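Notebook, rental listings, Vanstead building
Sunday, late afternoon, kettle on

Picking this up where I left off before the long weekend, so apologies to whoever reads it next if the start makes no sense. The question was whether our asking rents for the Vanstead units are in line with the neighbourhood or whether we've been fooling ourselves with old comparables, and I think I have most of an answer now, though not the tidy one I was hoping for.

I pulled everything again from Pellora and matched it against the Trustside export. The two still don't agree on what a bedroom is. Pellora will happily list a den with a door as a bedroom, and Trustside wants a window, so the same flat shows up as a two in one place and a one-plus-den in the other. I've gone with the window rule throughout (it's the stricter one, and I've written it on the inside cover so we don't have this argument again in March). That knocked 20 listings out of the two-bedroom pile, which is a lot more than I'd have guessed, and most of them were the cheap ones. So our old average was being dragged down by dens! I was quite pleased with that and then had to go back and redo the chart.

Parking is the other muddle. Halliday Street listings nearly always fold the stall into the rent and everyone else charges for it on top. I tried taking a flat amount off the Halliday ones and it looked fine on paper, but the top-floor units went strange, so I've put them back as advertised and coloured them grey in the sheet. Leave them grey please.

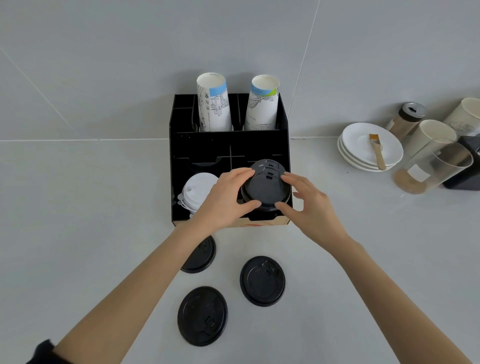
Counter organizer, cups and lids.

Back to the comparables. I had been throwing out anything listed for longer than 3 weeks on the theory that a stale listing is an overpriced one. I'm less sure of that now. Several of the slow ones are basement suites, and those seem to sit whatever the price is, at least in the months I have. I've kept them in with a flag in column H. If you filter them out the median moves up a little, not enough to change what I'd recommend, but I'd like a second pair of eyes on it when someone has a quiet hour.

Furnished units are out completely. I know we talked about keeping them with an adjustment, and I did try, but half of the ads don't say what "furnished" covers and I was making up numbers by the end of it.
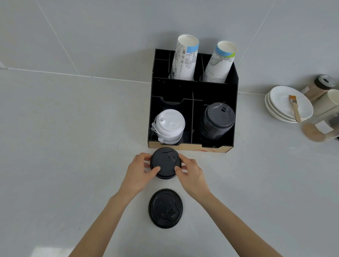

One thing I nearly missed: Trustside shows the asking rent as last edited, with no trace of what it was to begin with. Pellora keeps the history. Two of the Halliday places came down by $1,000 over the listing period (both big corner units, both very ambitious to start with), and if I'd only had the Trustside figures I'd have taken the final number as the owner's first thought. Going forward I'd like us to record both, first ask and last ask, in separate columns, even when they're the same. It's dull typing but it's the most useful thing in the whole sheet to my mind.

Where I've landed for now: one-bedrooms at Vanstead look fair as they are, and the two-bedrooms have a bit of room, mostly on the side away from the road. I wouldn't touch the renewals on the strength of this.

Still to do: square footage for the older building, laundry (in-suite or shared, half blank at the moment), and check whether the heat is included on the ones marked "utilities some". Sheet is saved in the shared folder under Vanstead comps, use the newer tab.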